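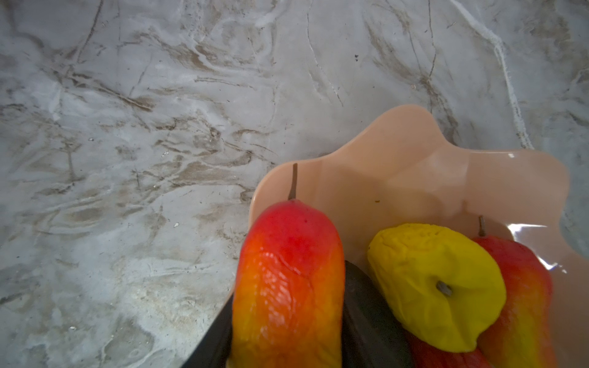
Nukcombe open day, quick notes before I forget it all

Got there just after 9 and the car park was already a mess. Parked on the verge behind the bakery, walked back. Nukcombe is the old joinery sheds out past the rail line, three businesses sharing now – Ondby do the stone, Wosier do ceramics, and a kitchen fit-out mob in the middle who run the display rooms. All open for the one morning in August. Gold coin entry. Sausage sizzle, naturally.

Started with the stone because Mum wants new benchtops and I'd promised to report back. Fouad Zaki took our group round the slab yard. Fast talker, good value. Slabs standing up in A-frames like books, you walk down the gaps. He wet one down with a hose to show how the colour comes up when it's polished, everybody got their shoes soaked.

Main thing I learned: look at the whole slab, never the sample square. The marble on display was a good case. Pale grey-white with taupe and brown running through on the diagonal, very busy, and a square off one end would tell you nothing about the other. There's one bright white vein in it that curves down and stands right out from the grey. I liked it. The woman next to me said she'd be looking at it every morning thinking it was spilt milk.

Asked about the thin dark lines branching through the lighter patches. Fouad says some buyers love them and some ask for their deposit back, so go and see it first and bring whoever else has to live with it. Fair enough. Asked about lemon juice as well. He pulled a face. Marble etches, sealing helps with stains but won't stop acid, wipe it up quick or learn to like the marks. If you cook a lot he'd steer you to granite. Wrote that down for Mum, she won't listen.

Price I won't put here as it depends on cutouts and edges. Delivery to our side of town is extra, and the stairs are extra again.

Next the display kitchens. Cecilia Bawa had that end. Drawers, hinges, tap heights, where to put the bin. I spent too long opening and shutting a corner cupboard. She was straight about what's worth paying for – drawer runners yes, fancy handles no, you can swap handles later with a screwdriver.

The fruit bowl on the marble got more attention than the cupboards. Wide shallow thing, soft peach, wavy rim like a shell or a flower. Glossy inside. Five pieces of fruit in it that look fake to me, slightly waxy, and the tall pear at the front is the one I'd steal. Deep red at the top going to orange then yellowy, wrinkled and crackly all over, thin dark stem sticking up. A little kid asked if he could have it and got told to go get a sausage. It looks great on the grey, that peach. Would not have thought of it. I'd have gone white and been bored within a week.

Wanted to know who made the bowl. Cecilia wasn't sure, they borrow bits from all over. Went next door to Wosier to ask and Phúc Bạch said not one of theirs but he could see how he'd go about a rim like that – throw it wide, let it stiffen up a bit, then push the waves in by hand from the middle out. Showed us on a plain one. Two waves in, it flopped. Round of applause. Second one held.

Pottery shed was the best part, should of gone there first. Glaze test tiles nailed up along the back wall, 507 of them, numbered, and he has a notebook that matches. Some of the reds are lovely. Kiln was off so you could stick your head in. Seconds table by the door, everything $6, I came home with 2 mugs and a dish with a wonky foot. Cash only!! Nearest ATM is back at the servo.

Missed the edge polishing demo, it was on at 11 and I was in the queue for coffee. Nazar Palamarchuk from the Thursday sketch group caught it and reckons it's loud but worth it, take earplugs.

If you're going next time: closed shoes, they will turn you away in thongs. Bring your measurements on paper, reception is hopeless in the sheds. Toilets are round the back of the Ondby office. Prams ok in the display rooms, not in the slab yard. Dog has to stay in the car so leave the dog at home.

Photos of Mum's shortlist slabs to come once I find teh cable.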